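1/ Notes on wooden block sets, since I was asked which one I keep on the bench. Mine is the Hultia, 42 pieces. Plain cubes, one color each.

2/ Check the edges first. Slightly rounded ones chip less. 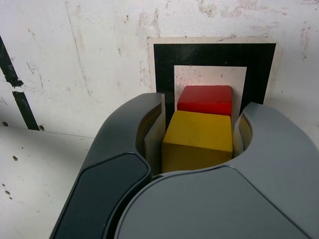
3/ Grain should still show through the paint. Thick gloss slides – thin matte grips.

4/ Stack inside a marked square. Red at the bottom, then yellow, then green. A small offset at level two is fine.

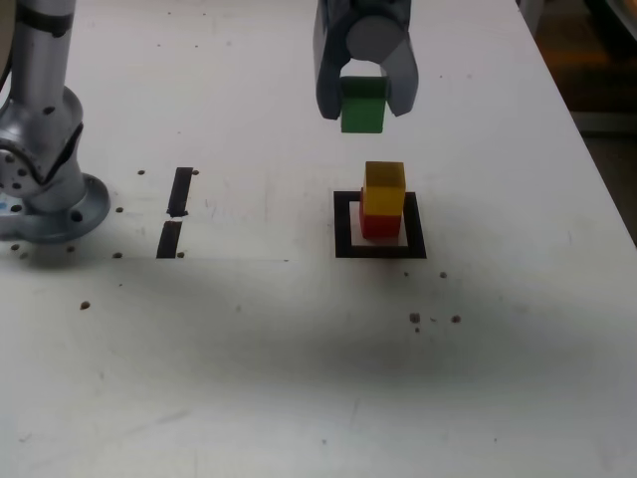

5/ Storage: flat tray, one layer, lid off.

Comments

Harish Mathew: Is the Gresness set the same size?

Eren fan: Mine chipped by September.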